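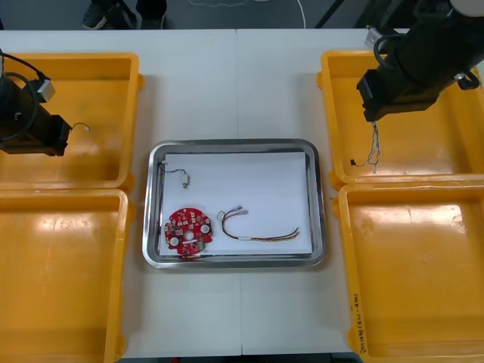 Two-arm sorting cell with a steel tray and four yellow bins.

Equipment planning for sorting cells covers the choice, cost and timing of the arms, grippers and bins used to sort electronic parts. It's a lively subject, and small shops now take it up early! Planner Daranee Kamolrat of Dallport starts with the parts – stiff circuit boards and floppy wire harnesses ask very different things of a gripper. 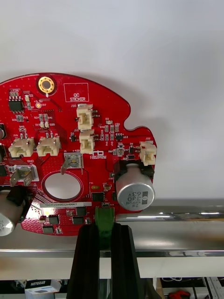
Fingers and spares get their own budget line. The Dallport plan, revised 11/6/25, sets aside $2,000 for fingers and $3,000 for bins and trays.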